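館内だより 床タイルの夜間清掃と片付けについて

施設管理課では、6月より、共用棟一階の床清掃を閉館後の時間帯に行っております。対象は大判の角タイルを敷いた通路と談話室で、作業は午後8時に始まります。日中の通行を妨げないための変更であり、利用者の皆様にはご不便をおかけしますが、ご理解を賜りますようお願い申し上げます。

清掃に先立ち、床に置かれた物品はすべて所定の棚に戻すこととしております。先月の点検では、通路や談話室の床に残された物品が58点ありました。小さな物であっても、目地の洗浄の際に支障となります。お帰りの際は、足元をいま一度ご確認ください。

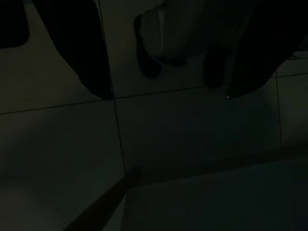 目地の汚れにつきましては、中性洗剤を薄めて塗布し、30分置いたのち、柔らかいブラシで洗い流す方法に改めました。従来の研磨剤入り洗剤は、タイルの表面を傷めるおそれがあるため使用を取りやめております。洗剤はプレステック商会より納入を受け、在庫は一階倉庫で管理しております。

床で見つかった物品は、翌朝9時に受付へ移し、30日間保管いたします。お心当たりの方は、品名と置き忘れた場所を受付にお申し出ください。保管期間を過ぎた物品は、規程に従って処分いたします。

なお、談話室の椅子は、ご使用後に机の下へお戻しください。壁際に寄せたままにされますと、巾木に沿った部分の清掃ができません。

本件に関するお問い合わせは、施設管理課のイヴォネ・ロシャまでお願いいたします。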